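The Second Life of a Good Shirt

By Rekha Thevar

My grandmother had a tin where she kept buttons. It was a biscuit tin, very dented, and when I was a child in Palaniappan Street I was allowed to sort the buttons by colour on rainy afternoons. I did not understand then that every button in the tin had come from a garment that was finished. When a shirt could not be worn any more, she cut off the buttons first, then the collar, and the rest became cloths for the kitchen. Nothing left the house as a shirt.

I thought of this tin again in May, when I moved to a smaller flat and had to take out everything from my wardrobe. There were 64 pieces, without the socks. I had worn 15 of them during the winter. The others were waiting for something: a thinner body, a wedding, a repair that needs ten minutes and that I have postponed for three years.

Daithí Ó Néill knows this kind of waiting very well. He has a small mending shop called Millura, in a side street near the old market in Emport, and most of his customers begin by apologising. They put the bag on the counter and say they are ashamed, it is only a small hole, they should do it themselves. "I tell them I don't cut my own hair," he says. He learned sewing from a sailmaker, not from a tailor, and his stitches are still a little bigger than they should be. He knows it, and he charges a little less for it.

I brought him a skirt with a broken zip and a cardigan which had opened under the arm. He looked longer at the cardigan. A seam that opens is good news, he explained, as the fabric itself is still healthy and only the thread has given up. A hole in the middle of the fabric is another matter. There you must decide if you want to hide the repair or to show it.
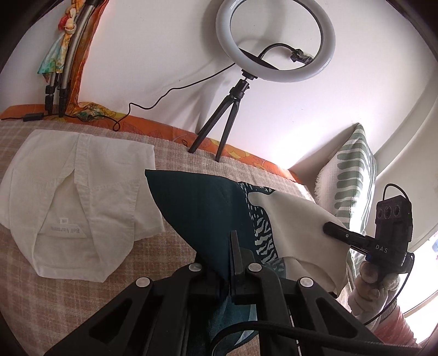 Hiding is more expensive. For wool it means to find a thread of the same thickness and nearly the same colour, and to weave it in under a lamp, row after row. Showing is quicker, and younger customers ask for it more and more. They want orange thread on a grey elbow. Daithí was against this fashion in the beginning – he thought it was a way to boast – but he has changed his opinion. A person who is proud of the darn will wear the jumper again, and for him this is the whole purpose of the work.

He is less friendly about cheap fabric. Some clothes arrive at his counter after one summer, already twisted at the side seams, so thin that the needle leaves a mark. He repairs them if the customer insists. The price of the repair is often higher than the price of the garment, and this is a conversation he does not enjoy. Last year he began to write the amount on a piece of paper and to push it over the counter in silence.

What can we do at home, without a sailmaker? His advice is modest. Wash less often and at a lower temperature. Close the zips before washing. Fold heavy knitwear and do not hang it, because the shoulders grow. Sew a loose button on the same evening when you notice it, as on the next day you will notice it less. He uses a waxed thread from Clarnetti for buttons, but he says that any strong thread will do if you pull it once or twice over a candle.

I gave away 11 pieces in the end and kept the rest, which is probably too many. The cardigan came back with a dark blue line under the arm, because I had asked for it to be seen. The skirt has a new zip and still does not fit me. I have cut the spare button from its label and put it in a jam jar on the kitchen shelf.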